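家庭餐具收纳方式调查与改进(课程项目报告)
Curnodden 小组 2019年7月30日

一、项目背景
本项目以家庭厨房中筷子、签子等细长餐具的存放为对象。前期问卷在 Fononville 小区发放,回收有效答卷51份。多数住户把筷子与其他餐具混放在同一容器内,取用时需逐根翻找配对。小组据此选定一处家庭厨房作实地观察。

二、观察地点
厨房台面呈L形,下方为深红褐色木柜,灶台位于左段,墙面挂架用于悬挂炊具。餐桌铺印花桌布,桌上放置薄荷绿色塑料餐具筒。整理前,筒内立有两根金属长签,可见两根木筷,一根竖直,一根斜立。

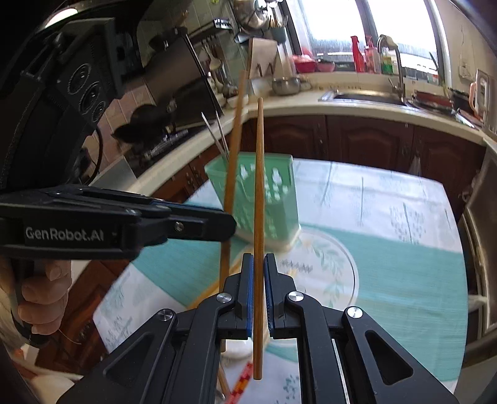

三、整理步骤
1. 取出筒内部分餐具,移至桌面。
2. 筷子按长度和柄端花纹分组,细端朝同一方向摆放。
3. 花纹一致者两根一组,用细绳束紧;不成对者单列。
4. 成组筷子放回筒内,长签另行存放。

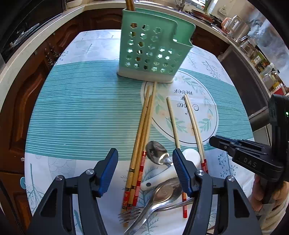
四、结果与讨论
配对依据的选择对整理速度影响较大。仅凭长度分组时误配较多,同批购入的筷子长度接近,需二次核对。柄端图案的区分度高于长度:桌上并列的三根中,两根带黑红装饰,纹样相同,另一根为红柄浅色细条纹,目视即可分开。单独放置的浅色筷柄端为红金条纹,按步骤3归入单列。餐具筒正面的小花形孔有利于通风,但筒内无分隔,放回后各组仍可能混杂。

五、改进方案
拟在筒内加装十字隔板,命名为 Ilden 隔板,厚2毫米,材料为食品级聚丙烯。样件由 Dela Peña 工作室试制,预计11月完成,届时在同一厨房连续试用10天,记录每次取筷用时。隔板与筒壁的固定方式尚未确定,备选为卡槽和吸盘。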